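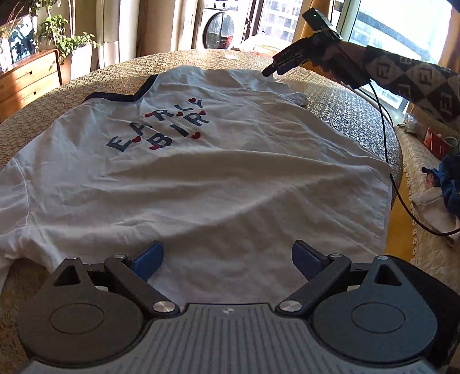

White short-sleeved T-shirt with dark blue lettering and small red hearts

Slogan T-shirt

A slogan T-shirt is a T-shirt carrying a word, phrase or short sentence as its main decoration. The text may be a joke, a political message, the name of an event, or a statement about the wearer. Slogan T-shirts are usually treated as a branch of the printed T-shirt, although some are embroidered or made with cut and sewn letters.

History

The T-shirt began as an undergarment and was accepted as outerwear in most places by the middle of the 20th century. Lettering appeared early, mainly on shirts issued by schools, sports teams and military units. Political campaigns and vacation resorts also took it up. Cheaper screen printing and better inks for cotton made short runs practical for small shops, and by the 1970s slogan shirts were common in many countries. Heat transfers let a store keep blank shirts in stock and apply a design while the customer waited.

Printing in Droratow

The town of Droratow had a cluster of small shirt printers, most of them in former hosiery mills on the east side of the river. The largest, Mellel, was set up by Wendell Marchetti, a sign painter who had cut stencils for shop windows. Its first order was for 133 shirts for a rowing club. Mellel later ran 16 presses and sold through a mail-order catalog under the name Stirnia. The Stirnia line was known for uneven, hand-drawn capitals, which Marchetti continued to draw himself after the firm had moved to typeset designs for its other work.

Mellel closed its Droratow plant on 2002-12-14. The remaining stock was sold off the following June, and 4000 film positives passed to the town museum. Many of these are undated. The museum has matched part of the collection to catalog pages, but the catalogs for the early years are incomplete.

Production

Screen printing remains the usual method for larger orders. Each color needs its own screen, so designs are often limited to one or two inks. Plastisol ink sits on top of the fabric and gives a solid color on dark cloth; water-based ink soaks into the fibers and feels softer. Direct-to-garment printing works much like an office inkjet printer and suits single shirts.

Placement is normally on the chest or upper back. Large blocks of solid ink can feel stiff and may crack with repeated washing – a common complaint with older transfers. Shirts are often turned inside out before washing to reduce wear on the print.

Lettering and wording

Most slogans are short enough to be read in passing. Capitals are common, and lines may be curved, stacked or set at an angle. Small motifs such as hearts or stars are used between letters or in place of a letter.

Common types include:

Political and campaign slogans
Humor and wordplay
Place names and souvenirs
Statements of habit, mood or occupation
Event shirts for races, reunions and weddings

Sleepwear makers use slogans about mornings, coffee and lack of sleep, a group that the trade in Droratow called "Lie" shirts, short for "lie-in."

Restrictions

Schools and employers may limit slogans under a dress code. Some polling places bar clothing with campaign messages. Rules differ widely, and disputes have turned on whether a slogan was offensive, disruptive or political.

See also

Band T-shirt
Heat transfer
Screen printing
Souvenir clothing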